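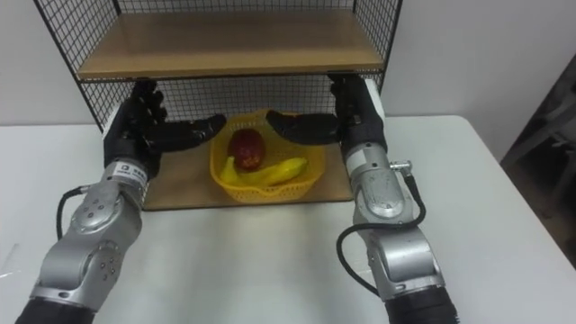

Deolinda Serrano writes to us that she used half the soap after she read the label properly, and that the gray film in her hallway went away by the third wash. She asks also if we will make a bigger bottle. For the moment we have only the one size.

Cadine Floor Soap, unscented
Item no. 217
Contents: 500 ml
Form: liquid concentrate, pale yellow
Sold with: measuring cap, printed card with instructions

Cadine is a mild soap for daily and weekly washing of indoor floors. It can be used on oiled or lacquered wood, laminate, linoleum and ceramic tile. Please do not use it on raw wood or on unsealed natural stone. For floors with wax we recommend that you try first a small place behind a door and let it dry overnight.

The recipe was made by Tomás Arruda for the Rocha workshop, when our customers with oiled floors were asking for something with less perfume. The first version made too much foam – the present one makes very little, so please do not add more soap because you see no bubbles.

How to use

Sweep or vacuum the floor before washing. Sand and small stones make scratches under any mop, also under a soft one.

Fill one bucket with 5 liters of lukewarm water and add one cap of soap. Fill a second bucket with clean water only. Wash with the first, rinse the mop in the second and wring it well. The mop should be damp, never dripping, above all on laminate and at the joints of a herringbone pattern, where there are many short ends and water goes in easily.

Wash in the direction of the boards. On herringbone you can follow one line of the zigzag from wall to wall and then come back on the next.

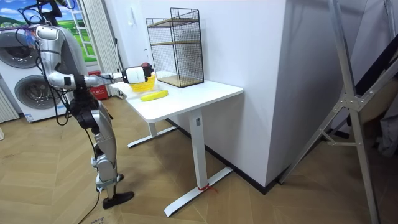
Herringbone floor under a white desk with pedestal frame.

One bottle is enough for 17 buckets. Under desks and kitchen tables it is good to wash twice with a fresh bucket, as shoes and chair wheels leave a dark grease there.

Storage

Keep the bottle closed and away from frost. If the soap has become thick in the cold, leave it in a warm room and shake it slowly. Keep out of reach of children. In case of contact with the eyes, rinse with plenty of water.

Goes well with

Skukine flat mop, cotton, washable
Simmont bucket with wringer, gray
Rocha care oil for oiled wood – use it only on a floor which is completely dry

Questions about an older floor can be sent to Conceição Figueiredo through the contact form. Please write which finish it has, if you know it, and what was used on it before.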